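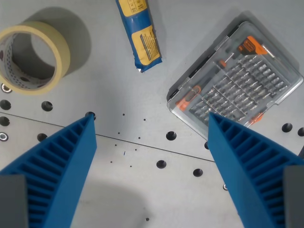 Rules for what can stay on the table while the arm is running?

posted by tolentino_shop, 2019-09-18
18 comments

So I've been asked to write the bench rules for our little gripper cell and I'm stuck on the very first one. Half the group wants nothing on the plate except the part being handled. The other half (me included) thinks a few everyday things are fine as long as everybody knows where they are. Do you all have an actual written rule for this? And does anybody cap the speed when people are nearby? Ours is set to 182 mm/s right now and I have no idea if that's sensible.

Getachew Gudeta
31 found this helpful

We fought over this at Bikela for most of October! What we ended up with is one page taped up by the stop button, and the main line is "if it's on the plate, it's on the list." So before a run somebody writes down every item, and anything not on the list comes off. Simple, and people really do follow it.

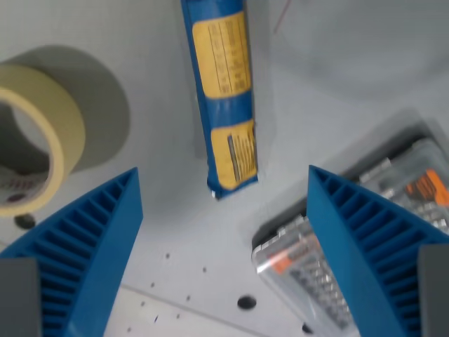
Tape, bit case and the blue package between the fingers – three lines on the list.

The other thing I'd write down is lids. A case of small parts stays shut for the whole run, period. And hands stay out until the arm is stopped, even if you only want to nudge something an inch.

On speed, please don't copy a number from me or anybody else. Do a risk assessment on your own cell, with your own fingers and payload, and read ISO 10218 first – it's dry but worth it.

vovora_fan
2 found this helpful

just clear the table lol. takes a minute

Trullden
7 found this helpful

I like the list idea but I'd add who signs it. Ours had no name on it for ages and it turned into a scrap of paper pretty fast. Now whoever presses start has to initial it.

Share this thread (538)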